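Nanarberg 色名コーパス データカード

最終更新:2026年3月4日
保守担当:アランカ・ヴィンツェ(Aranka Vincze)

概要

古着の出品文に書かれた色の呼び名を集めた、日本語のテキストデータセットです。全3,000件。各件に、出品者が書いた色名、その前後の文、そしてアノテーターが割り当てた基本色カテゴリが入っています。

「ベージュ」と書けば済むところを「夕暮れのミルクティー」と書く人たちがいて、その人たちのおかげで本コーパスは成立しています。検索で「ベージュ」と入れても夕暮れのミルクティーには永遠にたどり着けません。Nanarberg はもともと古着検索のシソーラスを作る計画で、色名は最初の一週間で片付く予定でした。残りの作業項目(襟の形、袖丈、「状態良好」の定義)は、いまも予定表の上で静かに待っています。

収録内容

出品文は古着委託サイト Garerico に掲載されたものから、出品者の同意を得た範囲で抽出しました。出品者名、価格、地域は含みません。商品写真も含みません。本文中に個人名が出てくる場合(「祖母の」ではなく祖母の実名が書いてあるもの)は伏せ字に置き換えました。

ファイル構成

colors.tsv 本体
heldout.tsv 評価用に取り分けた300件。本体とは重複しません
categories.tsv カテゴリの一覧と短い定義
guideline.txt アノテーション指針。長いです
quarrels.txt 指針に書ききれなかった判断の記録。もっと長いです

colors.tsv の列

id 通し番号。欠番がありますが、詰めるつもりはありません
surface 出品文に書かれたままの色名
context 色名を含む一文
cat 割り当てたカテゴリ
agree アノテーター間の一致状況(all / majority / none)
memo 自由記述。空欄が基本ですが、空欄でないものほど面白いです

文字コードは UTF-8、改行は LF です。表計算ソフトで開くと一部の id が日付に化けます。化けた状態で保存したものを送り返されても、こちらでは直せません。

カテゴリについて

カテゴリは26種類です。最初はもっと少なかったのですが、「くすみ」をどう扱うかで増えました。くすみピンク、くすみブルー、くすみグリーンまではよいとして、「くすみホワイト」が出てきた時点で、それは洗濯が必要な白なのではないかという意見が出ました。最終的に、くすみはカテゴリから外し、memo に記すことにしています。

黄緑の周辺は特に荒れています。ライム、若草、抹茶、ピスタチオ、マスカット、わさび。出品者にとって緑と黄色のあいだは食卓であるらしく、食べられないのは若草くらいです。指針では、修飾語を外したときに残る色を優先し、食べ物の名前しか残らない場合は文脈を見る、としています。文脈に「春のお出かけに」としか書かれていない場合は、各自の良心に任せました。

白系も同様です。オフホワイト、生成り、アイボリー、エクリュ、バニラを区別するかどうかについて、ロザーリア・コヴァーチは区別すべきだと主張し、アンドル・ケレメンは全部白だと主張しました。現行版では白と生成りの二つに分けてあります。どちらの主張も採用されなかったという意味では公平です。

アノテーション

アノテーターは3人(ロザーリア・コヴァーチ、アンドル・ケレメン、ピロシュカ・サボー)。各自が全件を独立に判定し、多数決で cat を決めました。全員が割れたものは agree を none とし、イルディコー・ボグナールが裁定しています。裁定の理由は quarrels.txt にありますが、後半になるほど文が短くなり、最後の数件は「青。」で終わっています。

判定は文字だけで行いました。実物の服を見せてほしいという要望は作業中に何度も出ましたが、見せていません。本コーパスが扱うのは色ではなく色の呼び方で、実物を見ると呼び方の話がたちまち照明の話になるからです。

想定する用途

・商品検索における色名の同義語辞書づくり
・比喩的な色名の言語学的な調査
・出品文の入力補助(「その色名では誰も検索しません」と伝える機能など。伝え方は実装者にお任せします)

向かない用途

・実際の色の推定。surface から RGB 値は出ません。出したという報告を受け取ったことがありますが、「夜明け前の猫」が純粋な黒になっていました
・染料や塗料の品番との対応づけ
・出品者の人柄の推定
・結婚式場の装花の発注

既知の問題

「ネイビー」と「紺」は同じカテゴリに入れてありますが、出品文の中では「紺ではなくネイビーです」と明言されている例があります。この種の文は memo に「異議あり」と記しました。

「新品同様」「美品」を色名の一部として拾っている行が残っています。抽出規則が色名の直前の語を気前よく取り込むためで、「美品ベージュ」という色は存在しません。少なくとも当方は認めていません。

季節の偏りがあります。採取元の出品文は衣替えの時期のものが多く、明るい色が実際より幅を利かせています。冬物の黒と灰色は、次の版で補います。

Sipos 形式の辞書に変換するスクリプトは、長音記号の扱いを間違えることがあります。「グリーン」が「グリン」になったら、お使いの環境のせいではありません。

更新予定

次の版は4月に出す予定です。冬物の追加、抽出規則の修正、それから quarrels.txt の目次を入れます。目次の項目名をめぐって意見が割れているため、こちらだけ遅れるかもしれません。

修正の提案は、id と提案する cat、理由を一行添えて送ってください。「どう見てもこっち」は理由として受け付けていません。最も多く届く理由です。

利用条件

研究、教育、商用を問わず無償で使えます。再配布の際はこのデータカードを添え、コーパス名を明記してください。検索サービス Nendix に組み込む場合は、cat だけでなく agree の列も読み込んでください。none の行を確信をもって表示されると、ボグナールに問い合わせが行きます。

参考写真 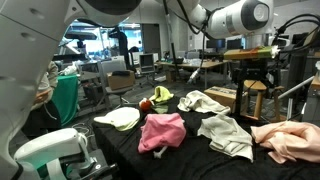
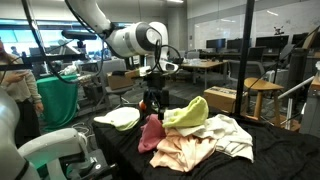

黒い布の上の、色のちがう布もの。1枚目の中央寄りは鮮やかなピンク、2枚目の中央はライムイエロー。

引用

引用時の表記は「Vincze, Bognár, Kovács, Kelemen, Szabó:Nanarberg 色名コーパス」としてください。著者の並び順は裁定済みです。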